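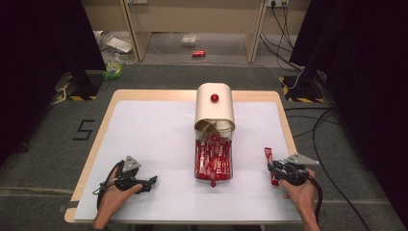 Tips for handling small packets, from the Stoten bench notes

Most of what we know about picking thin packets out of a tight container came from the Undmont trials, where people used hand-held grippers to record the movements a robot would later learn from. Flynn Hoani logged 1,117 picks and kept 962 of them for training. The stick packets in the clear dispenser were the hardest item on the list. Several of the habits that helped are useful at a kitchen counter too.

Stand sticks on end. A packet standing upright can be taken near the top and lifted straight out. In the trials, sticks lying across each other came out in twos.

Put a plain sheet under the work. Red wrappers on white are easy to find, and a dropped one shows up right away. Smooth it flat before you start and tape the corners if it slides.

Don't fill to the rim. Take out a small handful and the rest will move aside when you reach in.
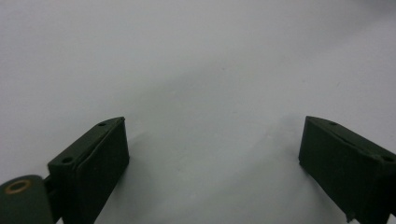 Photo: Huia Brunton / Trevaskis

Check the pads. Open the fingers fully over a clear patch of the sheet and look at both inner faces before each session. Wipe them with a barely damp cloth and let them dry. The same goes for kitchen tongs.

Close slowly. The 312 picks in the slow set had fewer crushed packets than the fast set, and the policy trained on them dropped less. We have only tried this with 2 packet sizes, so treat it as a starting point.

Keep cables off to one side of the table. Refill between sessions, never halfway through one.

Updated 2020-07-04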